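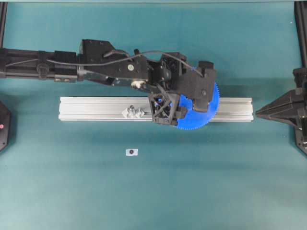

Noman Malik wants to know if the open day at Plomholm is worth the drive on a Friday. Yes!! Go early though, the arm demos fill up fast and I ended up peering over shoulders for the first one.

OK so, quick thread. Got in at opening, visitor badge 66, went straight to the Skinine room. They have these black arms working over a teal table with a length of aluminum rail across it. I could have stood there all morning (I kind of did).

The grippers are this open lattice stuff, all little crossed struts, and there's a big blue gear tucked in by the fingers. Way prettier than I expected from a shop demo.
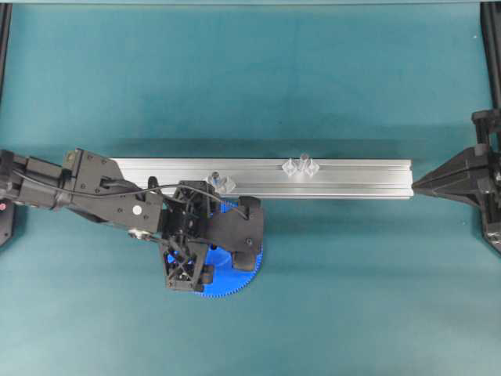
Clear plastic pieces on the rail, Skinine table, Plomholm

I asked how they keep track of the small parts and got a very long answer about lighting. Clear stuff is a pain for cameras, apparently. The guy was so happy to be asked, ha.

Amato was next door with 2 more arms but the line was out into the hallway, so I skipped it and got coffee. Going back for that one in March, if anybody wants to split gas let me know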